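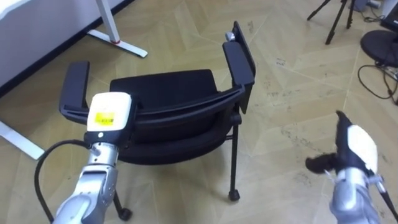
Office chair with black fabric seat and padded armrests.

How to Tighten Loose Armrests on an Office Chair

Posted by Gert Pillay, 2021-01-12

An armrest that rocks sideways usually has a bolt backing out of the seat pan. The procedure below covers chairs with bolt-on arms. Chairs with arms molded into the shell cannot be repaired this way.

Tools

Hex key set
Flashlight
Medium-strength threadlocker
Rag

Procedure

1. Lower the seat fully. Turn the chair upside down on a blanket, or lay it on its side if the base is heavy.

2. Find the bolts where each arm bracket meets the underside of the seat. Some brackets have a plastic cover, which can be pried off with a flat blade.

3. Fit the hex key and check for play. A worn key rounds the socket, so replace it before applying force.

4. Remove one bolt at a time. Wipe the threads and look for flattened or missing turns. Replace any damaged bolt with one of the same diameter, pitch and length. A longer bolt can push through the seat foam.

5. Apply one drop of threadlocker near the end of each bolt. Start all bolts by hand before tightening any of them.

6. Tighten in rotation, a quarter turn each, until the bracket sits flat. Stop when the bolt is firm. Threaded inserts in a wood seat pan strip easily.

7. Leave the chair for 12 hours before use, or follow the time printed on the threadlocker bottle.

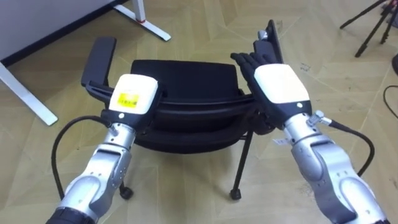
Armrest on the left side of the chair, gripped by hand.

Checking the result

Stand the chair upright, hold each arm near its front end and push in and out. Movement at the pad alone points to the pad screws. Movement at the bracket means an insert has failed and needs to be replaced.

Recheck the bolts after 3 months.

Corrections to step 6 supplied by Nobuhle Zulu.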